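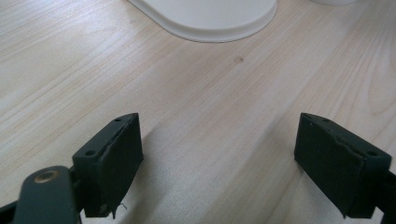
Hand-held gripper, fingers open, nothing held. Pads showing some wear.

Olau grippers — pad comparison, README

Quick notes so people stop asking me. Covers the hand-held pair, bench work only, no arm data in this folder. Arm runs are with Hanna Borkowska, ask her.

What we're comparing: two pad materials, the soft black one and the stiffer Kusuma one. Same fingers, same opening width, same operators (Yasir Usmani and Asanka Liyanage). 3 sessions, 52 takes, 1616 short clips once split.

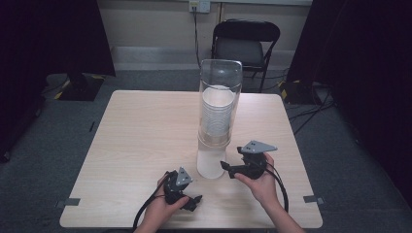
Cup tasks are the bulk of it. Pull a cup, put a cup back, steady the stack with the other hand. Thin paper crushes easily so it shows up pad differences fast. Left and right are logged seperately, and both grippers are cabled, so keep the leads running off the front of the table and away from the clear tube. Tape strips by the front corners are the table position, dont move them.

Known problems
Soft pads lift at the edge seam. Check before each session, trim any threads, note it in pads.csv.
Session 2 left clock drifts. Fixed in the split clips, not in the raw ones.
Some takes start late — operator not ready, still usable.

Folders
raw/ as recorded
clips/ split, use these
pads.csv pad type, side, condition

Stiff pad takes from Tuesday still need labels. Radosław has the list.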